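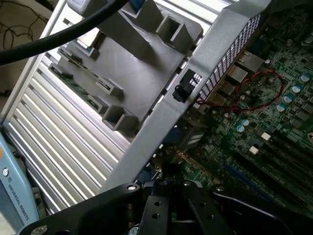

Plastora has moved the first stage of desktop computer teardown at its Illesley plant to robot arms, the company said on Sunday, March 11, 2018. The 31 people on the line keep their jobs. Each open case now goes to an arm with a gripper, which works over the green motherboard and its long black memory slots while staff handle sorting and testing.

"My wrists used to ache by lunch," said Ankit Kushwaha, a line lead. "Now I check boards — and I sit down for some of it."
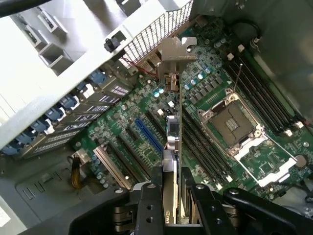
Will shifts change?

Hours and pay stay as they are, and training takes two days per person. A second line, at Shukla, is planned.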